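How to Prepare and Run a Tabletop Robot Arm Demonstration at an Open Day

Scope

These instructions are issued to staff and student assistants of the Bevan Technical Center who will present a small robot arm to the public. They apply to the open day on Saturday, October 24, 2026, and may be used for later visits by schools and community groups. They cover the setup of the table, the checks before opening, the demonstration itself and the shutdown. Assembly of the arm is covered in a separate guide.

Each station requires two persons. The operator remains at the laptop and controls the arm. The presenter speaks to visitors and watches the area around the table. The two may exchange roles between sessions but not during one.

Before the day

1. Reserve a table that does not rock. Test it by pressing on each corner in turn. A table that moves when the arm reverses direction will spoil the positioning, and folding tables from the main hall should not be used.

2. Place the table within reach of a wall outlet. Extension cords must run along the wall and be taped down before the doors open.

3. Mark a line on the floor with tape at a suitable distance from the table edge. Visitors stay behind the line while the arm is powered. Younger children should be invited to the front of the group so that they can see without leaning over.

4. Load the Semov motion program on the station laptop and confirm that the saved routines open. Do not install updates during the week of the event.

5. Print the visitor handout. The print shop has been asked for 3,000 copies to be shared among all stations. Collect your share from Room 2 on the Friday afternoon.

Setting out the table

Begin with a clear surface. Lay the work sheet flat and square to the front edge, then fix the arm in place and bring the control boards up to the sheet. Connect the servo leads before the power lead. Do not plug or unplug a servo while the boards are live.

Route the cables so that they cannot be caught by the arm at any point in its travel. Move each joint by hand, slowly, with the power off, and watch the leads as you do so. If a lead pulls tight, release it at the clip and allow more slack.
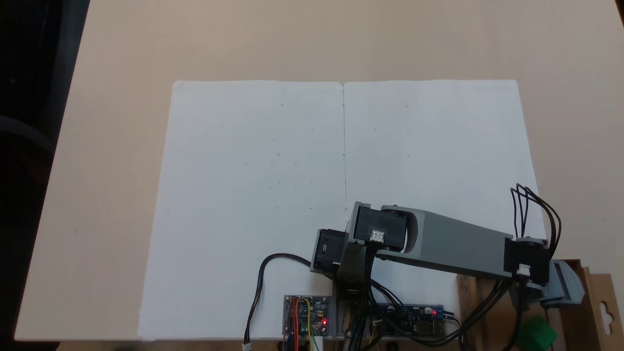

The layout of the table determines how much of the demonstration visitors are able to follow. A presenter should be able to point to every part of the system without reaching across the arm. The boards sit on a gray rail along the edge of the sheet, and the red LED on each one gives the presenter a simple starting point when explaining where commands enter the system. The black cables rise in a loop at the servo nearest the base, and a similar allowance should be left at every station. A crease in the sheet is acceptable provided the paper lies flat under the wrist. Tape the corners if it does not.

Checks before opening

Complete the following with both persons present, and sign the station card when finished.

1. Turn on the power supply. Confirm that the indicator lights on the boards are lit.

2. Send the arm to its home position from the laptop. It should arrive without shaking. A steady buzz from one joint usually means that the joint is holding against a load; return it to home and try again.

3. Turn the base up to 90 degrees in each direction at the slow speed setting. Stop at once if a cable touches the moving link.

4. Run the first routine from beginning to end with nothing in front of the arm.

5. Press the stop switch during a movement. The arm will lose holding force and may drop, so keep a hand near the link to support it. If the switch does not cut power to the servos, the station may not open. Report the fault to Ross Swanson at the equipment desk.

Conducting the demonstration

A session should be short. Visitors are moving through the building, and several brief sessions serve them better than one long talk.

Open by naming the parts. Point to the base, the links, the servos and the boards, in that order. Explain that each servo turns one joint and that the laptop tells every servo what angle to hold. Most adults and nearly all older children will follow this without further detail.

Next, move one joint alone. Ask the group to say which part of the arm they expect to move before the operator sends the command. Repeat with a second joint, then run both together. Visitors generally see at this stage that a simple reach requires several joints to work at the same time.

Finish with a complete routine. The presenter should be silent while it runs, then take questions.

Questions about cost, admission and course dates should be directed to the information table in the lobby. Questions about the Duvel teaching cell, which is shown upstairs, may be answered briefly, and visitors may be told where to find it.

No visitor may touch the arm while it is powered. A visitor who wishes to handle it may do so between sessions, with the supply switched off and the operator standing by.

If something goes wrong

Should the arm stop partway through a routine, switch off the supply, tell the group that the session will resume shortly, and check the servo leads first. A loose connector is the most common cause. Should a servo become too warm to touch comfortably, close the station until it has cooled. Do not attempt repairs in front of visitors. Spare servos are held at the equipment desk and will be fitted there.

Closing the station

Return the arm to home, support the link by hand and switch off the supply. Unplug at the wall before coiling any cable. Place the boards in the lined case, and leave the floor tape for the evening crew. Station cards are to be returned to Gavin MacKinnon in the program office with a note of any fault. Comments received will be considered at the review meeting in November.

Related items

Assembly Guide for the Tabletop Arm
Saving and Editing Routines in Semov
Duvel Teaching Cell: Notes for Presenters
Stukon Power Supplies: Safe Use in Classrooms
Booking a School Visit to Bevan
Open Day Floor Plan and Parking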